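Kivlow Two-Arm Recording Cell

Overview
Cells
Accessories
Support

The Kivlow cell is an enclosed tabletop station for recording manipulation examples with two arms. An operator drives both arms by hand from a matching pair of leader arms, and the station stores joint positions, gripper opening and video for every episode. The output is used to train imitation policies. Cells are sold assembled and aligned, or as a kit.

Construction
Frame of silver aluminum extrusion. Both arms bolt to the front rail, and mounts can be moved along the slots after loosening four screws. Shelves, racks and cable runs attach to the upper rail or the posts with cable ties, so a layout can be changed without drilling.

Panels and mats
Wall panels and floor mats are printed and interchangeable. The Sodholm panel set contains 13 wall patterns and matching mats, from plain gray to dense florals. Swapping a full set takes one person less than ten minutes. We recommend changing panels between recording blocks – never inside one – and logging the pattern code with each block.

Cameras
One camera on each wrist and one fixed camera over the workspace. All streams share a clock with the joint data. 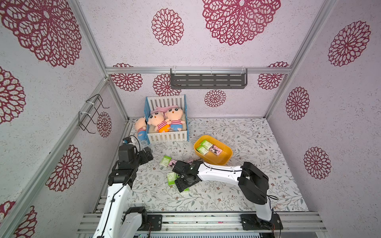
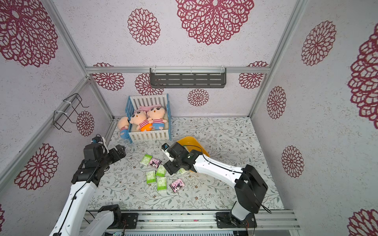

Tissue pack task with toy crib, dolls and yellow container.

Task objects
The cell does not depend on a particular object set. Soft packs, plush toys and light plastic containers all suit the standard grippers. For pick-and-place work, the Majumder starter list gives 26 household tasks with a written start condition, an end condition and a time limit for each. Start positions should be varied by hand between episodes. Items that belong to the background of a task can stay in reach of the arms, and small shifts in their position are useful in the data.

Recording
Default block length is 50 episodes. An episode is opened and closed with a foot pedal, and a second pedal marks it as failed. Failed episodes are kept in a separate folder and are not deleted. Himum, the recording software supplied with the cell, checks for dropped video and missing joint samples when a block closes. Version 58 adds resume after a power loss.

Supplied with the cell
Frame, two follower arms, two leader arms
Three cameras with mounts
Foot pedals, cable ties, hex keys
One panel set and mat
Himum license, single station

Not supplied: workstation, task objects, lighting.

Orders placed before February use the older arm mounts, and an adapter plate is available on request. For quotes and panel samples, contact Kristine Malabanan in technical sales.

Page updated June 20, 2022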